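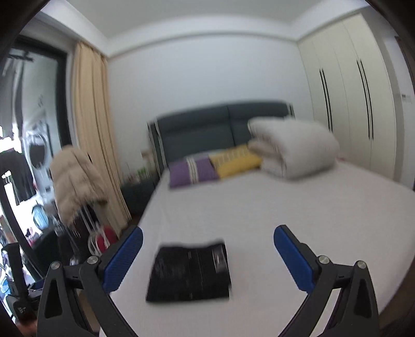 Notes by Orla Penhale

Slide 1. Wait for the door to stop banging. Say hello, ask who came off a night shift this morning. (Hands up, be nice to them!)

I did nights at the Sukby bakery for 17 years, so I've tried every daft way of sleeping in daylight. Tell the milk float story if they look awake.

Slide 2. Light. Mine was a street-facing room in Karimi, sun full on the pillow by seven. Blackout lining, pinned up badly — worked a treat. Sunglasses for the walk home as well, and yes, I looked ridiculous in March.

Slide 3. Food. Big fry-up at 6am, then lying there like a stranded seal. Porridge suited me better. Last tea at two in the morning, no later. Ask what they eat, let this bit run on.

Slide 4. Other people. We had 25 on the rota and I'd say roughly 18 of us lived with someone who hoovered at noon. Talk to your household before the rota starts. Phone off, note on the doorbell.

Slide 5. Days off. I never cracked this one, so say so. Half-switching suited me — bed at three, up at eleven.

Questions. Handouts are by the urn. Minibus back to Rarkimari goes at half past four.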